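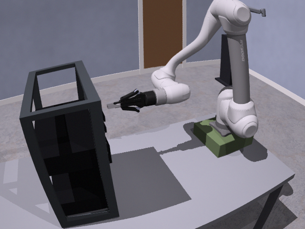
Recording demonstrations by remote control: the rack task
Roman Kalinowski, January 2025

These steps cover teleoperated recording for the rack task in the Zutik simulator. You drive the simulated arm with a hand controller and the software saves each run as one episode. Finish the controller setup page first.

Before you start

Load the Clurnarville room and pick the rack task from the list. Reset the arm to its home pose. Set the recording rate in the Guo panel and leave it alone for the whole session. Mixed rates in one set will be rejected at import.

Recording an episode

1. Press Record and wait for the tone.
2. Open the gripper fully while you're still clear of the rack.
3. Bring the wrist to the height of the part you're going for, then stop.
4. Check the alignment from both views. The front view hides small errors in depth.
5. Move in slowly along a straight line. If you have to correct, back out first.
6. Close, do the move, open, and back away before you turn the wrist.
7. Press Stop. Mark the episode good or bad right then.

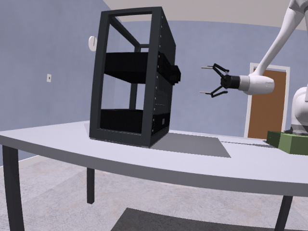 Step 3: gripper open and level with the protruding part of the upper unit, with a gap still left.

Keep your pace even. Long pauses get copied by the trained policy, so trim any pause over 500 ms with the Brusow script. Episodes can be up to 1000 frames. Anything longer is split in two and usually has to be thrown out.

If the arm bumps the rack, stop and mark the episode bad. Don't try to save it. My first set had 143 episodes, and I removed 11 of them for contact with a post.

Export the set when you're done and write the recording rate in the notes field.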